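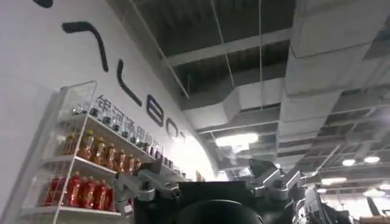
4.2 Dropped bottles after gripper slip

The most common fault in the shelf trials was a bottle slipping out of the fingers during the lift. It happened in 19 of 40 picks on the first Thursday, almost all with full bottles. The wrist camera often looked up past the shelf at this stage, and the long bright fixture in the ceiling (Figure 3) threw off the exposure. Clear bottles with dark blue caps were hit hardest by this. The depth estimate placed their edges too far back, so the fingers closed before they had full contact. Red and amber bottles gave cleaner edges.

Figure 3. Wrist view at the shelf, with the left finger reaching toward the red bottles.

The controller did not report a fault in any of these cases. Its grip check reads finger position once, at closing, and a partial grip passes that check. We added a second reading 20 mm into the lift. If the fingers have moved by more than 2 mm, the arm stops and lowers the bottle. Modise firmware needs a manual reset after this stop.

Annatjie Oosthuizen and Diệp Đồng, Rekden
July
4 min read
Contact the authors | Back to top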